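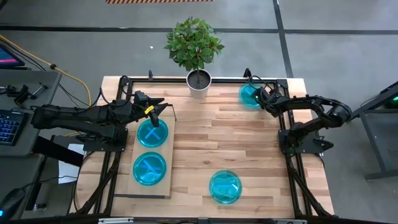
Poste à deux bras, boîtes rondes turquoise sur la table et sur la planche.

Re: [achats-labo] Devis Ternska, deuxième version

Bonjour à toutes et à tous,

Le 2e devis est arrivé, je réponds dans le texte.

> Zosport nous propose la table complète, deux bras et deux pinces,
> avec 15 mois de garantie. Teixeira ne fait que le châssis.
> Je suis d'avis de signer avant juin, le tarif va bouger.

Le tarif va toujours bouger. En attendant, je lis 1 436 euros de « mise en service » sans une ligne de détail, et 269 euros par jeu de doigts de pince. Combien de jeux par an ? Le commercial n'a pas su me le dire, et c'est pourtant la seule pièce dont je suis sûr qu'on la rachètera.
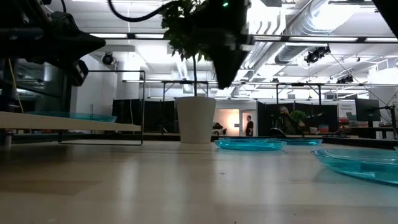 Pour les consommables, même flou. Si on part sur des boîtes à couvercle rond, il faut savoir si le prix tient avec celles qu'on a déjà en stock ou seulement avec la référence de chez Wundonero. Je ne veux pas découvrir ça sur la première facture.

> Le deuxième bras se rentabilise vite.

Sur quel calcul ? Je n'ai vu aucun chiffre de cadence, ni à un bras ni à deux. Qu'on me donne un temps par boîte, arrêts compris, et on en reparle. 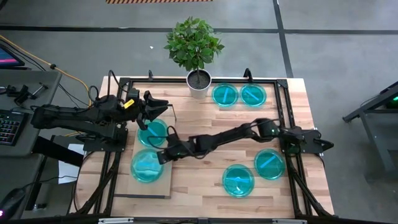 Il manque aussi la place au sol, le câblage et les heures de la personne qui surveille. Rien de tout ça n'est dans la ligne Ternska, ça tombera donc sur le fonctionnement.

Je propose de demander une location de 2 mois avec option d'achat. Si Zosport refuse, je vote contre. Merci de répondre sur la liste et pas en privé.

Le gestionnaire du budget équipement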